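Bench Helpers Wanted for the Winter Desktop Rebuild at Edemell

Hello, and thank you for stopping by our page! We are looking for a few patient, good-natured people to join us at the Edemell workshop in December, when we open up, clean out and put back together a big batch of donated desktop computers before they go on to their new homes. We have up to 200 machines to get through this time (yes, we know, we said the same thing last year and then a second van turned up), and we could really use the extra hands.

You don't need a certificate or a shelf full of tools. If you have ever taken the side off a computer, had a good look around, and felt curious more than nervous, you will fit right in. Most of the work is inside the case: blowing out dust, checking that cables are seated, reading the label on the power supply and copying it onto the job sheet, and swapping out any part that has had its day.

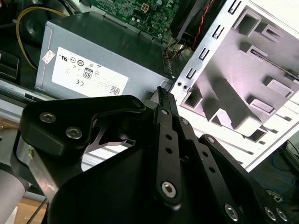
Issahaku wrote in to say that the labels were the part that took some getting used to, all that tiny print and all those little marks, and that a cheap magnifier and a bright lamp made the evenings go a lot faster. Take that advice to heart! We do keep magnifiers at the benches, but if you have one you love, bring it along and put your name on it.

Now, the practical side. Shifts run from 2 in the afternoon until early evening, and we ask everyone to sign up for at least four of them, so that you get past the stage of hunting for the right screwdriver and start enjoying yourself. There is a stipend of 60 dollars per shift, plus a 100 dollar thank-you at the end if you stay with us through the whole month. Tea, coffee and soup are on us, and the soup is very good.
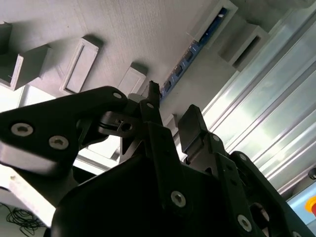
You will start out at a bench with somebody who has done this before, and you can stay paired up as long as you like. Some people want their own machine after an hour, and others would happily work side by side all month. Both are fine with us. Please wear closed shoes and leave dangly bracelets at home.

To apply, send a short note to the Edemell front desk with the shifts you could manage and a line or two about anything you have fixed, even if it was only a toaster. Applicants need to be 18 or over. We read every note and will write back before the end of November.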